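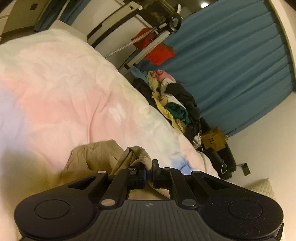
Does Thread Count Mean Anything? A Report on Bed Linen Claims

Liviu Vlad
Consumer Materials, term project
Supervisor: Roland Cropper
20 October 2018

1. Why I picked this

My mother believes in thread count the way other people believe in vitamins. When I moved out she told me never to buy a sheet with a number under 400 on the packet. I asked her what the number measured and she said "quality." That is roughly where this project started.

Thread count is supposed to be the number of threads running lengthwise plus the number running across in one square inch of cloth. That is a plain thing to count. What I doubted was whether the number on the packet had much to do with the cloth inside, and whether a person lying on the cloth could tell.

2. What the sellers say

I read the packets and store pages for three brands sold near campus: Dando, Moen Bedding and Osari. All three use thread count as the main selling point, in larger type than the fiber content. Dando calls its sheet "hotel grade," and I could not find out which hotel. Moen says its sheet "gets softer with every wash," a claim that would be hard for anybody to disprove before the return period runs out. Osari prints the number 2000 on the front and gives no explanation of it anywhere.

I wrote to all three in July and asked how the count was done. Moen sent a polite answer that repeated the packet. Dando sent a discount code. Osari did not reply.

The Osari figure bothered me the most. Cotton yarn has a thickness, and there is only so much room in an inch. The usual way to get a very large number is to twist several thin strands into one yarn and then count each strand. A two-ply yarn gets counted as two threads. The cloth has not changed, but the packet has.

3. Counting

I used a linen tester, a small folding magnifier with a one-inch opening, borrowed from the textiles lab. I counted each sheet in three places, well away from the hems, moving a needle along the weave so I wouldn't lose my place. I lost my place anyway, many times. Any count where I was unsure I threw out and started over.

The Dando sheet was the closest to its label. The packet says 451, an oddly exact number that made me more suspicious, and my counts came in a little under that. Moen's was clearly lower than its label unless I counted plies. The Osari sheet was nowhere near 2000 by any method I tried, including the generous one. I pulled a yarn out of the hem and untwisted it under the microscope, and even giving it credit for every strand I could separate, I could not get there.

I should say that I am not a trained textile analyst and my eyes were tired by the third sheet. A proper lab would do better. I don't think a proper lab would find all those missing threads.

4. The touch test

Students from my dorm, Radilach House, felt the three sheets inside a cardboard box with a hole cut in the side, so they could not see them. Each person ranked the sheets from softest to roughest. All the sheets had been washed the same number of times with the same detergent.

Most people put Dando first. Osari, with the largest number and the highest price, was put last more often than either of the others. Several people called it "thick" or "kind of stiff," and one asked if it was a tablecloth.

Then I did the test again with the packets on the table. Osari moved up. Two people who had ranked it last now ranked it first, and both said they had changed their minds about the feel. I find this the most useful result in the report, though I am wary of it too. The second test always came after the first, so people may have been bored, or trying to guess what I wanted. Mr. Cropper pointed this out in my draft and he is right. I should have had half the group do it in the other order.

5. What I would not claim

Three sheets is a small sample. I bought one of each, so a bad batch would fool me. I only tested new cloth after a few washes, and wear over some 3 years might tell a different story. I also did not test warmth, and several people told me that was the only thing they cared about.

Fiber length and the type of weave probably matter more than the count. I say "probably" with less confidence than the books I read, two of which were published by people who sell cotton.

6. What I sleep on now

The Dando sheet, after I washed it again. My mother has been sent a copy of this report and has asked what the number was.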